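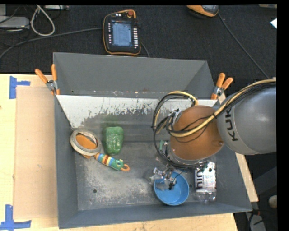 Demonstration teaching (robotics)

Demonstration teaching is a group of methods in which a person shows a robot arm how to do a task and does not write out each motion as code. The person either moves the arm by hand or drives it from a distance with a controller. The recorded motions are then replayed, or used as training material for a program meant to produce similar motions without help. Supporters describe it as the simplest way to get a robot working. The evidence for that claim is thinner than its popularity suggests.

Terms

The word "demonstration" covers several different things, and papers and sales material often blur them. In hand guiding, the operator holds the arm and pushes it through the job. In remote control, also called teleoperation, the operator uses a joystick, a handheld pendant or a second arm whose movements are copied. A "demonstration" may also mean one recorded attempt, good or bad. Whether failed attempts count toward a published total is not always stated.

Hand guiding

Hand guiding needs an arm that can sense a push and give way to it. The operator feels contact through the arm, which helps with tasks such as seating a part in a slot. The drawback is that the operator's own body is in the way. Hands and sleeves appear in the camera view during teaching and are absent when the robot runs alone, so some teams guide the arm once, then replay the motion and record only the replay. This doubles the time per attempt, a cost that is often left out when the method is called quick.

Remote control

Remote control keeps people out of the picture but takes away most of the sense of touch. Operators tend to slow down near an object, hover, and correct themselves several times before closing the gripper. A program trained on such recordings may copy the hesitation along with the grasp. Teach pendants, the handheld units supplied with many industrial arms, were designed for setting fixed points and are tiring to use for long free motions. Training an operator takes time as well, and results from one skilled person may say little about what a new hire could do.

Bin tasks

Picking items out of a bin is a common test. A typical setup is plain: a gray bin with sloped walls, clamped on a tabletop, with an arm reaching in over a mixed handful of things such as a blue bowl, a labeled clear bottle, a roll of tape, a glossy green object shaped like a pepper and a striped caterpillar toy. Such a mix gives the gripper soft curves, hollow shapes and clear plastic to deal with. It also gives the researcher a great deal of freedom. Items can be chosen, by habit or on purpose, to suit the gripper at hand, and a bowl with an open rim is a much kinder target than a flat card lying against a wall. Results on one set of objects should not be read as results on objects in general.

The Putine trial

One of the more careful tests was run at the Putine workshop by Tiziana Donati and Dalibor Tóth. Their operators recorded 3419 attempts at a bin task by remote control. After review, 859 were thrown out, mostly for dropped objects or motions that wandered. The trained program did well with the bin in its usual place. When the bin was shifted by 10 centimeters, it reached for the old spot in many of its runs.

Donati and Tóth reported this plainly, and it is to their credit. A later brochure from the firm Clakora cited the trial as proof that teaching by demonstration "works out of the box" and left out the shifted bin. Hanan Rawashdeh, reviewing the brochure, wrote that "the box was the one thing that could not be moved."

Criticism

Critics raise three main points. The first is labor: thousands of attempts are made by people whose hours rarely appear in cost figures. The second is scoring. A grasp may be marked a success as soon as the object leaves the floor of the bin, even if it falls a moment later. The third is comparison. Silvia Kuruc has argued that few studies set demonstration against an ordinary hand-written routine for the same job – and that when the parts are always alike, the older approach may be cheaper and easier to repair.

Tibor Csonka has replied that hand-written routines break down with soft or unfamiliar items, where showing is easier than explaining. This is a fair point, though it supports a narrower use than the one usually advertised.

See also

Teach pendant
Teleoperation
Bin picking
Hand guiding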